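Food Prep Basics, Handout 2: The Avocado
Room 206, Korotgate Community Kitchen
February 4, 2020

Okay, let's pick up where we ran out of time. We'd gotten through onions and peppers, and I promised you the avocado, which is the one everybody has opinions about.

Ripeness first. Press near the stem end with your thumb, gently, and never with your fingertips (they leave bruises you'll find the next day). A ripe one gives a little and then pushes back. If it's hard as a baseball, leave it on the counter, and put a banana in with it if you're in a hurry. The color of the skin helps with Hass and tells you almost nothing about the smooth green kinds, so go by feel.

Cutting. Lay it on its side, hold it steady from above, and run the knife in lengthwise until you touch the pit. Then keep the blade still and roll the fruit around it – you're turning the avocado, the knife just stays put. Set the knife down. Twist the halves in opposite directions and they'll come apart, with the pit staying in one of them.

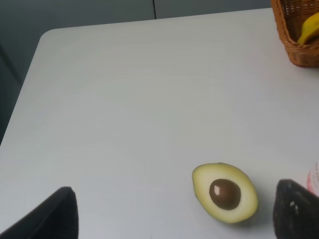

Now, the half with the pit is the one you put away if you only need half today. People swear the pit keeps the whole thing green. It doesn't! It covers the flesh right underneath it, so that part stays nice, and everything the air can reach goes brown at the usual speed. What you want is lemon or lime juice brushed over the cut side and then plastic wrap pressed right down onto it. Fridge, and eat it by tomorrow.

If you're using both halves, get the pit out with a spoon. Slide it under the edge and lift. I know the knife whack looks great on TV, and I did it for years, and I have a small scar on my left palm to show for it. Spoons only in this class, please.

To slice, leave the flesh in its skin and draw a butter knife through it, then scoop with a big spoon held close to the skin. The darkest green is out there and I hate to see it thrown away. For mashing, skip the slicing and scoop it straight into the bowl.

Salt it before you taste it. Plain avocado is pretty quiet, and a pinch of salt and a squeeze of lime make a huge difference – try a bit before and after and write down what you notice on your tasting sheet.

For next time: bring one avocado that you picked yourself, an apron, and your sheet from the pepper session if you still owe me that. We'll be making the Pliston salad, page 2 of the recipe packet, and I'll have the limes.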